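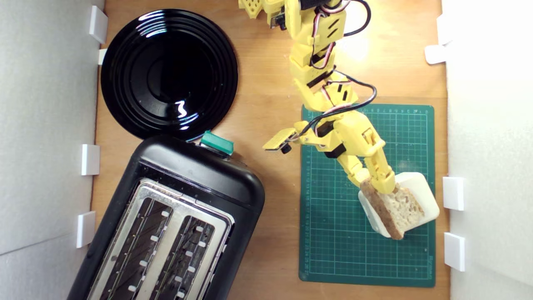

Preguntas frecuentes: cenas infantiles de 1 a 4 años

¿Qué cantidad se sirve en la primera ración?
Una cucharada sopera de cada alimento por año de edad. Si el niño pide más, se repite la misma medida.

¿Cuántas veces hay que ofrecer un alimento rechazado?
Hasta 10, en días no consecutivos y sin cambiar la preparación entre una toma y otra.

¿Se puede congelar el puré de verduras?
Sí, en envases de 256 ml, sin patata. La patata se cuece aparte y se añade al recalentar.

¿Las recetas con huevo llevan aviso?
Sí. El aviso de alérgenos figura bajo el título de cada ficha. El filtro «sin huevo» devuelve 848 recetas de un total de 1.105.

¿Cuándo se publica el menú semanal?
Los jueves, con la lista de la compra. Los menús anteriores a febrero solo están en el archivo.

¿Quién revisa las fichas?
Macario Cárdenas. Las correcciones se envían por el formulario, indicando el número de ficha.

Entradas relacionadas
Lentejas sin piel, paso a paso
Meriendas para llevar
Texturas a partir de los 12 meses

Contacto | © Gramemetti | Volver arriba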